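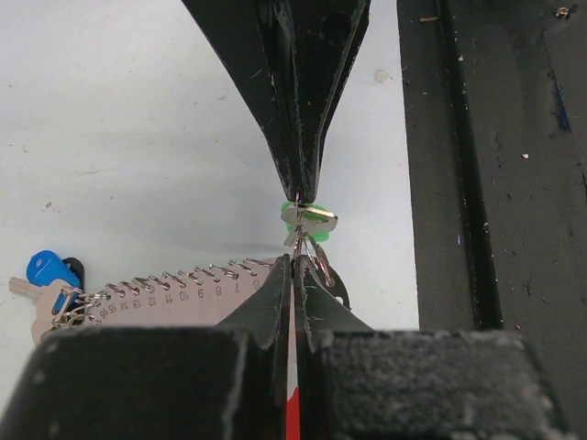 I've had the Kuusisto two-finger gripper kit on my bench since March, one for each arm, and I wanted to like it so much that I put off writing this review until I had lived with its one real fault for a good long while. My everyday test is passing things from one arm to the other, and my favorite things to pass are keys, partly from habit and partly from the pleasure of seeing a machine manage something so fiddly. A silver key with a bright green plastic head, with its split rings hanging underneath, is a wonderful little troublemaker – the upper fingers have to pinch it at the very tips while the lower jaws come up to meet it, and there's hardly any room between the two for a mistake.

And a mistake is what I got, I'm sorry to say. One evening the upper gripper simply let go of its keys partway through a handover. There was no warning and no error on the screen, and the log said the fingers were still closed and holding. The lower jaws then shut on thin air, the arm carried on as if all was well, and the keys skidded off the table and under the radiator (where I also found a pencil I'd been missing). I blamed myself, naturally, and spent the rest of the evening fussing with my own settings.

After that I did what I should have done first and kept a tally. Out of 400 handovers, 8 ended in a silent drop, every one of them after the arms had been working long enough to get properly warm. The people at Prurine, who sell the kit from their shop in Gendport, were very kind about it and wrote back the same afternoon. Their guess was that the grip sensor drifts as the motor heats up, so the controller thinks it's squeezing harder than it is. They sent a firmware update and a nice clear page on how to zero the sensor again between runs. I've done 143 handovers with the update so far, and I've had one drop, which the controller did report this time, and it stopped the arm where it was.

That stop matters to me more than the drop does. Keys on the floor are a nuisance, but an arm that believes it's holding something will keep moving as though it is, and I had been leaning in to tidy the table between passes. Please don't do that! I keep my hand on the stop button now and stay back until both arms are parked, and I'd ask anyone in our little workshop in Flidoncombe to do the same.

As for the rest, there's a lot to enjoy. The fingers close neatly on thin things, the mounting screws are a sensible size, and setting up the pair took me 42 minutes with a cup of tea beside me. The manual is thin, and the section on sensor drift should be on the first page instead of missing altogether. I'm keeping mine, with the update on, and I'd buy it again for light work – but zero the sensor before you start, and again after lunch.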